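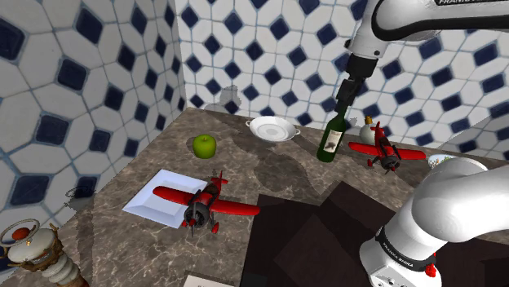

Dear Roxana,

Since the last report nearly all of our effort has gone into the gripper comparison, which you will remember was the part of the Prosard project we were most nervous about when we wrote the application. I am glad to say it is moving along nicely, if not quite in the order we promised. We decided in the end to do the first round wholly in simulation, with one arm model and one kitchen counter, and to swap only the gripper and its controller between runs. The wine bottle has become our standard tall object, and we judge every gripper first on how it holds the neck with the bottle upright on the marble. Around it we leave a good deal of clutter, including a red toy aeroplane standing close beside the bottle and a larger one resting partly over a square plate, and I must say the aeroplanes have taught us more than the crockery has. Wings stick out in awkward directions, and a planner that copes very well with bowls and apples can get into a terrible muddle over them.

Grippers tried so far

We have now put 3 grippers through the full set of counter layouts: the standard parallel one we started with, the wider-fingered design from Nellis, and the soft-tipped one that Dineo Fourie has been drawing up here. Each had 300 attempts, spread evenly over the same layouts, so the comparison is as fair as we know how to make it.

The standard gripper remains the one to beat on bottle necks. The Nellis fingers are lovely on anything squat, bowls especially, but they need more room on either side than our crowded layouts allow, and they knocked a neighbouring object in a fair number of runs. Dineo's soft tips did better than I had dared hope on rounded shapes. They do let a bottle lean a little when the grasp is high up, and she would like to try a slightly stiffer pad before we draw any conclusions. I am inclined to let her, as it costs us only computer time.

Controllers

Flor Grajales has been comparing our own force controller with the simpler position-based one, and this has taken longer than planned. We lost the better part of a fortnight to a contact setting that made smooth objects behave as if they had been buttered. Flor found it in the end by patiently going back through the older runs, and we have repeated more than 100 of them so that nothing in the results rests on the bad setting. With that put right, the force controller is clearly gentler when it closes, though slower, and we shall need to talk with you about how much slowness the Cabrera kitchen trial can put up with.

Camera placement

There is less to tell you on this front. Jairo Ayala has tested 11 camera positions and favours one high on the side away from the arm's base, which loses sight of small items behind the bottle less often than the others did. He is writing this up separately and you should have it in May.

Money and time

Spending is a little under what we forecast, mostly because the order for the second set of physical fingers has been held back until Dineo has settled on her pad. We should like to carry that sum forward into the next period, if you are agreeable. Maribel Carhuamaca has the detailed figures and will send them on to you with the usual form.

What comes next

We want to finish the stiffer pad runs, then move the two best combinations of gripper and controller onto the real arm at Clelell — they have kindly offered us bench space in the mornings. I would expect the numbers to drop when we do, as they always seem to, and I would rather warn you of that now than surprise you later. If you or a colleague would care to come and watch a morning's work once we are set up there, we would be delighted to have you, and Maribel can arrange the visit.

With warm thanks for your patience and support,

The Prosard gripper team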